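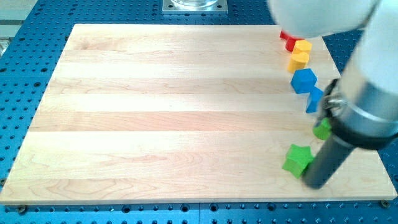
April, abends

Dritter Tag mit dem Leihpaket von Risora. Arm, Finger und Software kosten im Monat 819, ohne Versand. Die Ahornplatte auf dem blauen Lochtisch sitzt jetzt fest, gestern hat sie noch gewackelt. Vormittags die bunten Klötze auf die rechte Seite gelegt, den grünen Stern ganz vorn, und den Finger daneben abgesenkt. Von 219 Versuchen mit dem Stern waren 200 brauchbar. Mit den gelben tut er sich schwerer, die runden Formen oben mag die Erkennung nicht.

Azra hat wegen der Rändelschraube am Halter in Pristitz angerufen, Herr Qaisi will ein Ersatzteil schicken. Das Handbuch hat 63 Seiten, über das Nachkalibrieren steht eine halbe drin. Kaufen würde ich es so noch nicht. Morgen die blauen Klötze, dann Mail an Nabil wegen der Verlängerung.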